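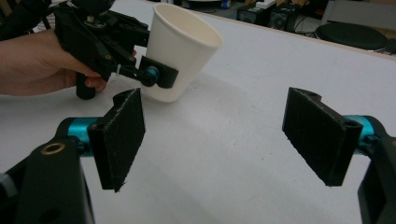
Figure 1. Plain white paper cup held at a tilt over the work surface.

3. Materials and layout

The task area was a light wooden table with rounded corners. A large white sheet covers most of the top and leaves a border of bare wood. Plain, unprinted paper cups were chosen so that one cup could replace another without changing the look of the setup. They came from a bulk carton supplied by Cotix (item 1699). Damaged cups were thrown out at the end of each session.

A paper cup is wider at the rim than at the base. When it is set upside down, the narrow base faces up and gives the next cup a small, flat support. Side pressure near the rim bends the wall more easily than pressure near the base, and Garg noted this in the trial log.

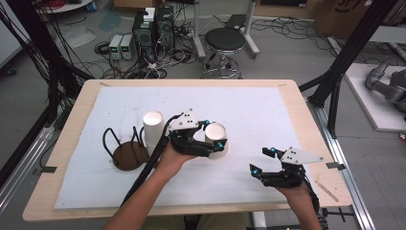
Figure 2. Four cups in two vertical stacks, with the round holder to the left of them.

3.1 Stacking rules

A stack was counted as complete if the upper cup stayed in place for seven seconds after release. A cup that fell off the table ended the trial. Negi kept time and Saab recorded the result. After every three trials the cups were checked for dents in the rim. The position of the holder was not scored.

Results by stack height are given in Section 4.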